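Can a machine take out the rubbish yet?

Sort of. Picking it up, sure. Deciding what's rubbish, no — not without a person's hand somewhere in it.
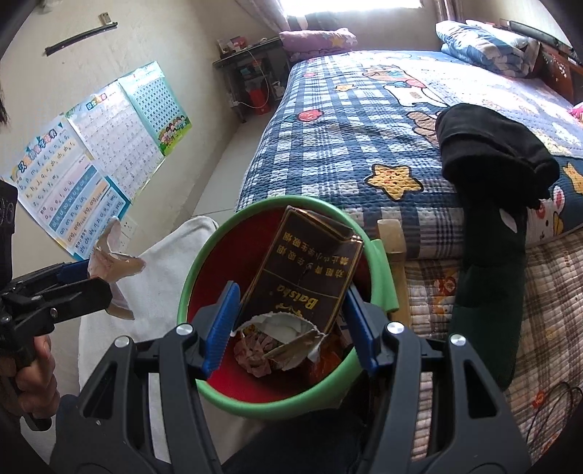
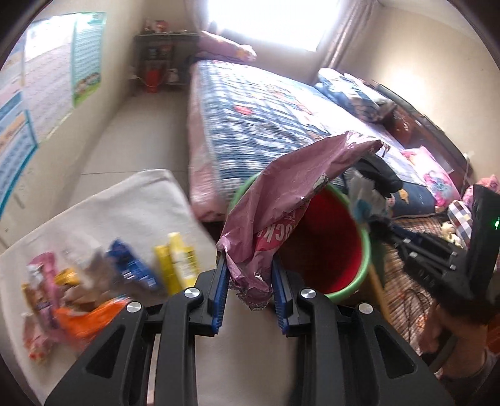 Bedroom tidy-up with hand-held grippers. Same green-rimmed bin in both.

Wrappers are the hard bit. They fold, they slip, they stick to the pads. Ebise Tilahun at Pevham logged 281 tries in July, human hands doing the steering. Now she wants the arm to do it alone. Its best run so far: 60 wrappers, 89 minutes. "My nephew does it in 2," she says.

Cups are easier, she recons. Socks, forget it. Zonden is promising a home model next year, no price, no colour choices even. I'd keep emptying your own bin for now.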